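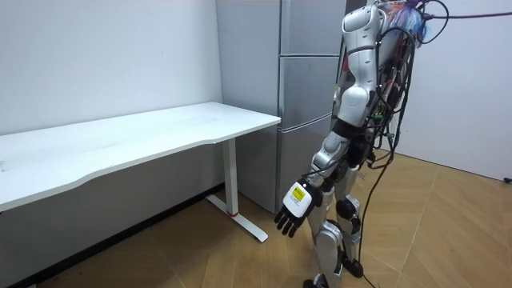
Fridge and Freezer Questions, Answered

Welcome, and thank you for stopping by! We rent refrigerators with a freezer on top to small offices, studios, workshops and one-room apartments all over Flandanholm, and over the years we've been asked just about everything there is to ask about them. We've gathered the questions that come up most often, and we've tried to answer them the way we would on the phone, so please forgive us if we ramble a little.

How much room does the refrigerator need?

Less than most people fear, but a little more than the refrigerator itself. Please leave 4 inches free behind it so the heat has somewhere to go. Then think about the doors. Both of them swing out into the room, and a desk or table that seemed nicely out of the way has a habit of being exactly where you want to stand with an armful of groceries. Before delivery day, mark the swing of the door on the floor with a bit of painter's tape and walk around it for an afternoon. You'll know pretty quickly whether it's going to bother you.

Which size should I pick?

The Rurkell 164 is plenty for one or two people who shop every few days. If you cook in batches, or if half a dozen coworkers all bring lunch, go up to the Rurkell 208. The two take up the same floor space (the bigger one is just taller), so if you're torn and your ceiling allows it, we'd nudge you toward the 208.

Can I change which way the doors open?

Yes, on both models, but please tell us when you order. Our drivers can switch the hinges before they bring the refrigerator in, and it's a good deal easier on a bench than in a tight corner. You're welcome to do it yourself later on. Unplug it first, keep the little caps and pins together in a cup, and get a second person to hold the door while you work.

I just had mine delivered. When can I plug it in?

If it rode upright the whole way, give it a couple of hours to stand. If it had to be tipped to get up your stairs, wait until the next morning. Then plug it in, close both doors and let it run until evening before you fill it. We know how tempting it is to load everything at once, and we've done it ourselves, but a shelf full of room-temperature groceries makes a brand-new refrigerator work terribly hard on its first day.

Do bottled drinks have to go in the refrigerator?

It depends on the drink, so read the label. Many bottled teas and juices are fine in a cupboard or on your desk until you break the seal, and belong in the refrigerator afterward. If you like your tea cold with lunch, put it in at breakfast time and it'll be just right. In a shared room it's also a kindness to take one bottle out at a time and leave the others chilling for whoever comes next.
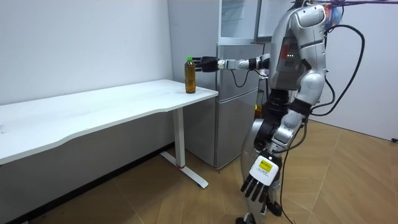 Screw caps deserve a word of their own, too. Give them a good firm turn before a bottle goes back in, above all if you plan to lay it on its side. Sticky tea under the vegetable drawer is a miserable thing to clean up, and we say that with some experience.

Can I chill a bottle quickly in the freezer?

Please don't, or at least set a timer. Drinks expand as they freeze, and a full bottle can split or push its cap loose. A bowl of ice water with a spoonful of salt stirred in will cool a bottle down faster anyway, and you won't find it three days later behind the peas.

How do I clean the freezer compartment?

Pick a day when you're running low on frozen food. Move what's left into a cooler, unplug the refrigerator and prop the freezer door open. Lay an old towel along the front lip and let the frost soften by itself. A bowl of warm water inside helps it along nicely. We beg you not to go at the ice with a knife, however stubborn it is! One little slip through the liner and there's usually no repairing it.

Once it has thawed, wipe the floor and the rounded corners with warm water and a little baking soda, then dry everything well. Run a damp cloth along the door gasket and into the folds, where the crumbs like to hide.

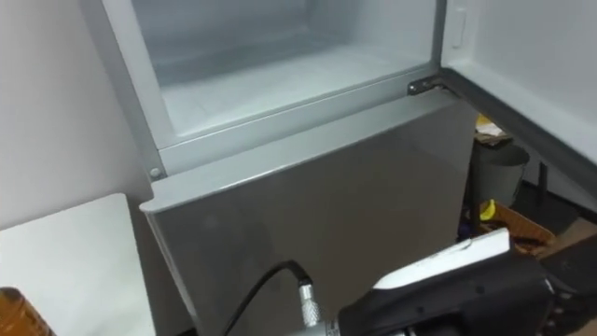 Freezer compartment with its door open and nothing stored inside; the lower door stays closed.

How do I keep the silver doors free of fingerprints?

A soft cloth, warm water and one drop of dish soap, then a dry cloth right behind it. Some of our customers swear by Nimri polish and others say plain water does just as well. We've never managed to settle that argument in our own shop.

What do I pay, and what if something breaks?

There's a refundable deposit of 100 dollars, and repairs are included in your monthly rent. Our friends at Cladent handle all the service calls, and they'll bring a loaner if yours has to leave for the workshop. Spilled milk, lost shelves and knife holes are on you, I'm afraid, though we do try to be reasonable.

I'm going away for a month. Should I leave it running?

If it's empty, switch it off, dry it out and leave both doors ajar so it doesn't get musty. If there's food in it, leave it on and ask someone to look in now and then.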